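Asetville Handwritten Recipes, transcribed

README, last touched 29 June 2021

Hi, and thanks for downloading this. What you have is a folder of plain text files, one per recipe, typed up from the handwritten notebooks and loose cards that people in Asetville have let me borrow. I started in January with my grandmother's tin and it got out of hand fast (I blame Soledad Robles, who showed up with a whole suitcase).

There are almost 900 recipes in here. The oldest dated page is from 1865 and it's for quince paste. The newest ones are from people who still cook them every week.

What's in the folder

recipes/ holds the transcriptions. File names start with the notebook code, then the page, then a short title, so robles_041_almond_soup.txt is page 41 of the Robles notebook.

people.csv lists the writers, as far as I know them. Some are only initials. One is "the aunt with the goats," and if you know her real name please write to me!

notebooks.csv has one line per notebook: who lent it, what shape it's in, which language it's mostly in, and whether I've finished it.

words.txt is my running list of odd kitchen words and spellings. It's messy. I add to it whenever I get stuck.

What's in a recipe file

Each file has a little header and then the text. The header fields are title, writer, notebook, page, language, servings, sure. Title is whatever the writer called it, even when that's just "the good one." Servings is blank most of the time — people knew how many they were feeding and didn't write it down.

The "sure" field is my own confidence in the reading, and it's either yes, mostly, or help. Please take "help" seriously. Macarena Pacheco tried one of those in the spring, and what I'd read as tablespoons of salt was teaspoons. She has forgiven me, I think.

After the header comes the text, line for line as written. I keep the original spelling, the crossings-out (marked with a tilde on each side) and the notes in the margin (marked with a plus sign at the start of the line). If a word is gone because of a stain or a tear, I put three question marks.

Ingredients and amounts

This is where most of you will want to do something clever, so a warning. I haven't converted anything. You'll meet cups, glasses, "the blue cup," handfuls, walnuts of butter, and eggs that were surely smaller than ours. Iker Bermúdez made a script that guesses at grams, and it does pretty well on the baking and terribly on the stews. It isn't included, but he'll share it if you ask nicely.

Fruit is its own headache. Pears come by the basket, apples by the apron, and bananas (they turn up only in the later notebooks, mostly in puddings and one very strange salad) come as "a hand" or "two if they're small." I left all that alone too. 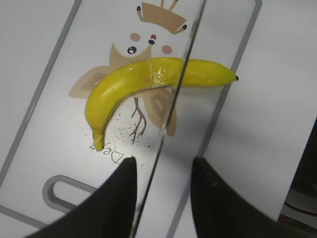 Oven heat is the other one. The older writers say slow, medium, or lively. There's a bread in the Echevarría notebook that goes in "when the flour browns but you can still say the prayer," and I typed exactly that and moved on with my life.

How I typed them

By hand, at my kitchen table, with a lamp and a magnifying glass. I did try some handwriting software for a weekend and spent longer fixing its guesses than I would've spent typing. Nerea Sarmiento checked every page of the Robles notebook against the original, and she caught loads. The other notebooks have only been checked by me, usually on a different day from the one when I typed them, so please expect mistakes.

The Clastdale cards came to me as photocopies. The pencil is very faint on those and I'd trust them a bit less than the rest.

Known problems

13 files have no title at all, so I named them after the first ingredient.

The same sponge cake shows up again and again under different names. I haven't merged them. I like seeing how it changes from house to house, and somebody might want to study that.

Accents are patchy in the first notebook I typed. I was using an old keyboard and got lazy. I'm fixing them as I go.

In the Echevarría notebook, pages got bound out of order at some point, so a few recipes start in one file and finish in another. Where I'm certain, there's a "see also" line at the bottom. Where I'm not, well, you may find a custard that ends in fish.

Using it

Cook from it, print it, put it in a class, train your spelling checker on it, whatever you like. If you publish something, please name the notebook and the writer, using people.csv. The families asked for that and it seems fair. Two of them also asked that their recipes not be sold in a book without a phone call first, and those are marked "ask" in notebooks.csv. Please do ask! They're nice about it.

Don't treat the home remedies as medicine. There are a few tucked in among the jams, and the one for coughs has lamp oil in it.

Fixing things and adding more

If you spot a bad reading, send me the file name, the line, and what you think it says. Baoshan Shen keeps the master copy in order and puts corrections in at the end of each month. New notebooks are welcome too, from Asetville or from Barurness across the river, and I'm happy to come and pick them up. I'll bring them back in the same state, with a jar of something.

Next up is the second half of the suitcase.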